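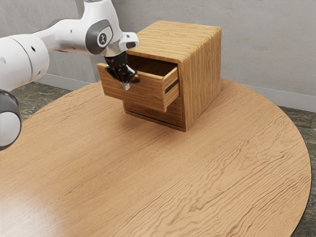

4.2 What sellers call the color

I started this part of the project thinking it would be the easy one. We had 1274 secondhand furniture ads from the Skovport listings, all typed up and cleaned, and I figured I'd pull out the color words over a weekend and move on to prices. That was in spring. I'm still finding new ways to be wrong about "natural."

The trouble is that sellers don't use color words the way the standard naming tasks expect. In a lab you show someone a chip, they say "brown," and you write it down. In an ad, the same person has a table to get rid of by Saturday, and "brown" isn't going to help. So they reach for food (honey, caramel, milk coffee) or for a tree, whether or not the thing ever came from that tree. Jana Frerichs and I coded the first 152 ads separately and then compared notes, and most of our arguments were over "oak." I had been coding it as a material and she had been coding it as a color. After rereading the ads I think she was right more often than I was, particularly where a seller writes "oak chair, pine I think."
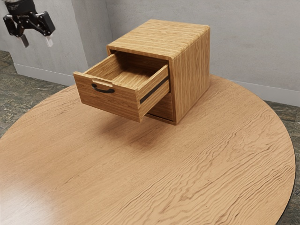

We ended up with a third code, which we call the borrowed name, for any tree word that seems to be doing the work of a color word. It's a judgment call every time, and I'd rather say so here than hide it in the appendix. Kwaku Boateng suggested a simple test that helped a lot: swap in a plain color word and see if the ad still makes sense. "Light oak finish" passes. "Solid oak, very heavy" doesn't – nobody lists a table as solid tan.

Length matters too. Short ads lean on plain words, and the longer ones pile up two or three borrowed names for a single piece, sometimes ones that don't agree with each other. My favorite has a shelf that is walnut in the title and cherry in the text. I wrote to the seller, who very kindly answered that it depended on the lamp.

Grain words were rarer than I'd hoped. Only 38 ads mention grain at all, and when they do it's usually "nice grain" or "lots of grain," with hardly a word on which way it runs or how tight it is. Figure 1 shows the sort of surface I mean. I'd happily write a paragraph about the slant, and our sellers would, I suspect, write "light wood" and get on with their evening.

Figure 1. Light honey-tan wood with fine grain running on a diagonal, and darker wood along the top.
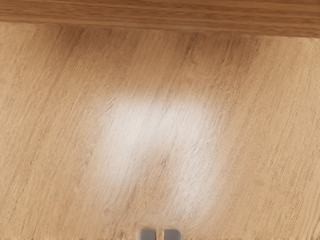 4.3 Buyers and their replies

The replies were harder to get. Birgit Schmieder talked 2 of the listing groups into sharing them with the names taken out, and what struck me right away is how seldom buyers pick up the seller's word. Someone offers a "honey" dresser and the first reply asks if the brown one is still available. I've kept those pairs together in the coding sheet so that each reply can be read next to its ad.

Last updated: August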